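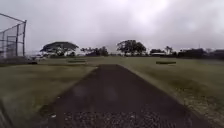
Do you walk? I mean properly walk, to get somewhere, or because the dog insists, or because your knee doctor told you to and you've been grumbling about it ever since? Then I'd love to hear from you, because I'm looking for people to take part in a walking and talking project this spring and I still have places to fill.

I'm Chantal MacDonald. I make audio pieces, mostly for local radio, and for the past year I've been recording people in Wesemley while they walk. The first batch became a short series called *Plornuleck*, which is what my grandmother called the long way home (no idea where she got it, and my mother claims she made it up to annoy my grandfather). Now there's a bit of money to do a second one, and this time I can pay people!

## What you'd be doing

You pick a walk you already know well. It can be to the grocery store. It can be the loop you did every night when the baby wouldn't sleep. I come along, you wear a small clip-on microphone, and you tell me whatever the walk brings up. I ask questions, but I also shut up a lot – people say the best stuff after a long quiet bit.

We'd meet 4 times between April and the end of June:

- a first chat over coffee, no recording, so you can decide if you like me
- two recorded walks, same route, at different times of day
- a listening session where you hear the rough cut and tell me what to take out

Each walk lasts an hour or so, a little more if you're a talker. The listening session is in the evening, 7 p.m., upstairs at the Grewal building on the square. There's an elevator, and there will be soup.

## Who I'm looking for

I need 10 people. I already have three, all retired teachers as luck would have it, and they're wonderful, but I'd really like some voices that don't sound like a staff room. So:

- Anyone over 18 who lives or works in or near Wesemley.
- People who work nights or early mornings. I'll get up, I promise.
- People who moved here in the last couple of years and are still figuring out where everything is.
- Anybody who uses a wheelchair, a cane, a walker or a stroller. "Walk" is just a word I'm using, and we go at your speed on your route.
- Teenagers' parents. I have a theory about teenagers' parents and long walks, ask me about it.

You don't need a nice voice or an exciting life. One of my favorite recordings from the first series is a man explaining for eleven minutes why he crosses the street at the same mailbox every day.
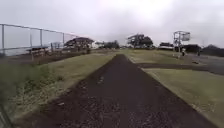 If English isn't your first language, that's fine, and if you'd be more comfortable in French, my co-producer Noémie Zacharias will walk with you instead of me. She's a much better listener than I am anyway, and she has the good microphone.

## Money and the boring parts

You get $200 for taking part, half after the first recorded walk and half after the listening session. If you drop out after the first walk you keep that half, no hard feelings. Bus fare is on top, just hang on to your receipts or send me a photo of them.

Nothing goes on air until you've heard it. You can use your first name, your full name or something you made up. If you mention a neighbor or an ex or your boss at Brandgate, we'll talk about whether that stays in. I keep the raw recordings until the series is finished and then I delete them, unless you'd like a copy for yourself (quite a few people have wanted one for their kids).

We go out in drizzle. We don't go out in thunderstorms or on ice, and wind is my real enemy, as it ruins the sound, so I may text you in the morning and beg to move things.

## How to sign up

Send me a note, 300 words at the very most, telling me which walk you'd choose and when you usually do it. A voice message is just as good. Please don't polish it! I'd also like to know the best time to call you and anything I should know about getting around with you.

Leave your note in the box by the front desk at the Grewal building, or ask the desk for my email and phone number. I'll answer everyone by the middle of April, including the people I can't fit in this time. If you know someone who'd be perfect but would never put themselves forward, pass this along – or bring them to the desk yourself.

– Chantal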